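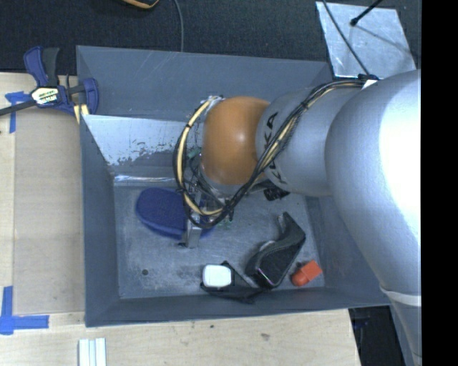

Issue 164

Can it tidy up yet?

Wondimu Habte has been asked the same thing at every open evening Castley has held this year: when will one of these arms clear up a kitchen? His answer is still "not soon", but he gives it with more detail than he used to.

The job his group works on is picking. An arm reaches into a grey bin of mixed small things, takes hold of one, lifts it clear and puts it where it belongs. It is the same job as sorting a toy box or emptying the drawer where the batteries and string end up, and it is also what a shop-floor worker does when parts come back in one tub. People do it without looking properly. For a machine it is slow work.

Soft things and stiff things need different handling. A pad gives when it is squeezed, so the gripper may close on it and still not have a good hold. A small block is easy in the open and hard against a wall, where there is no room for the fingers to get round it. Flat straps are the worst. They lie close to the floor of the bin, and if something is resting on top, the arm has to decide which to move first.

Between July and the end of October the group logged 2,357 attempts at single items. Of these, 1,568 ended with the right thing in the right place. That is close to two in three. Chutima Sukprasert, who keeps the log, points out that the figure hides a big spread. Blocks out in the middle of the bin hardly ever fail. Anything dark and curved lying at an angle is much less certain, and so is anything in a corner.

Cables are a smaller worry, but a steady one. They have to run down to the gripper and leave enough slack for the wrist to turn, and slack cable takes up space inside the bin. Aoi Hoshino has moved the ties 3 times since the summer and expects to move them again.

Would any of this be useful at home? Ermelinda Rocha spent eleven years on returns at Givow before she joined the group, and she thinks the warehouse will come first. A bin can be clamped to a table and the table marked out with tape, so the arm always knows where the edges are. A living room gets rearranged. She would be glad of a machine that could do the dull half of a returns shift and call a person over for the rest – that seems to her a fair aim for the next few years.

Nana Aryee is less patient. He wants the group to try laundry, starting with pairing socks, and has put a request in for bench time in December. No decision has been made.

Members who would like to see the bin work can write to the Castley office. Places are limited to six at a time and closed shoes are needed.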